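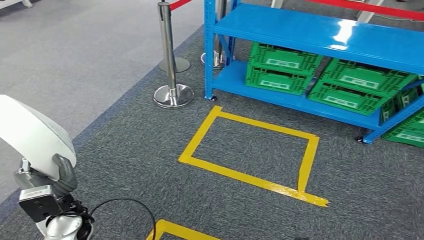

The Witberg Commons Survey is a long-running study of how people living beside shared grazing land, woods and ponds think about looking after them. It began in the market town of Witberg and later took in the neighbouring parish of Naltholm, where the common is smaller and a good deal wetter.

Every May, 600 households are sent a booklet of 27 questions, most of them very plain ones, such as whether a pond left alone will clear itself, or who ought to decide when the bracken is cut. In all, 2541 booklets have come back over the years, many with long and rather lovely notes in the margins (the subject of geese fills pages).

People who walk on the common every day tend to see it as tougher than those who visit now and then, though they're also quicker to notice small losses, a missing hedge or a silent patch of reeds. Views on fencing have hardly shifted.

The booklets are kept at the Omasell reading room in Witberg, open on Friday afternoons.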